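The Drawer Under the Toaster
Posted in Home, Small Things | 3 comments

My grandmother kept string. I don't mean a ball of string like a sensible person, I mean a coffee can full of short bits, some of them no longer than your finger, and when she passed and we cleared out the house in Saverville my mother sat on the kitchen floor and laughed until she had to wipe her eyes on a dish towel. I kept the can. It's on the shelf above my washing machine and yes, there is still string in it.

I've been thinking about her a lot lately, mostly on account of the drawer under our toaster, which stopped closing sometime in July. It is the bag drawer. You have one too, I'm sure of it, or a cupboard, or one of those big bags hung on a doorknob and stuffed with all the others. Ours has produce bags, bread bags, the good thick ones from the shoe store, and a whole wad of thin ones I couldn't tell you the history of. My husband pulled the drawer all the way out to get at a lost spatula and we just stood there looking at it.

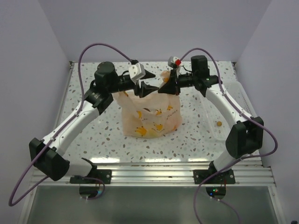
4 min read

So on Friday, after supper, I tipped the entire thing out on the table and started sorting. I thought it would take me the length of one radio show. It took two, and a pot of tea, and a phone call to my friend Daranee Rungrueang, who grew up over her parents' grocery and has opinions about bags (she has opinions about most things, bless her, and I'd be lost without them). Her mother used to fold every single one into a little triangle, the way you fold a flag, and line them up in a cookie tin. Daranee tried to teach me over the phone. You flatten the bag, fold it lengthwise into a strip, then start at the bottom corner and keep turning it over until you run out, and tuck in the handles. My first one looked like a dumpling somebody had sat on! By the tenth or so I was getting the hang of it, and I have to say there's something very soothing about it once your hands know where they're going.

I did count, in the end, and there were 34 worth keeping, plus some 100 that had gone thin or torn or smelled like onions. The sad ones went in a sack by the back door, and I'll take them to the bin at the grocery store when I remember, which may be a while, knowing me.

What I keep turning over is how much of my grandmother's saving was thrift and how much was just fondness. She'd wash out a bread bag and pin it on the line next to the pillowcases, and she'd be humming the whole time. We were embarrassed by those bags when we were kids. I remember begging her to take them in before my friends came over, and she did, without a word, and I'd give a lot now to have kept my mouth shut.

The drawer closes again, anyway. The spatula was behind it, along with a birthday candle and the lid to the blue butter dish, and my husband has already put two unfolded bags in on top of my triangles. I'm leaving them there until the weekend.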